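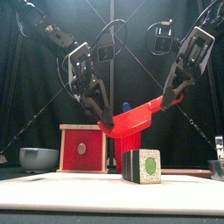 1/ Table-clearing thread
Everything on the white table has to find a home before November, and I'm starting with the red funnel, because I love it and it never fits in any drawer.

2/ The little wooden box with the red front came from a market in Tarkdale. I paid 4 for it and would have paid 27!
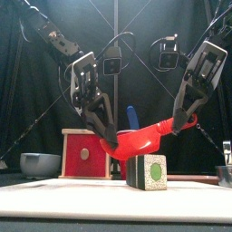
Red funnel, red-fronted box, gray bowl.

3/ Then the blocks – green sides, speckled faces, from a set I found in Lellgate. I keep standing them up in rows, which is no way to tidy, I know. 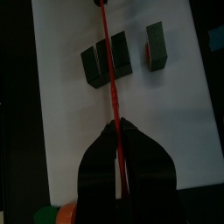
Dark green blocks on the white sheet, red rope over the top.

4/ The gray bowl stays out, I've decided. It's too nice for a cupboard.

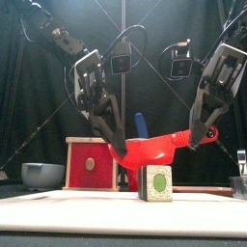 And the box can sit right next to it, on the shelf by the window, once I've dusted up there.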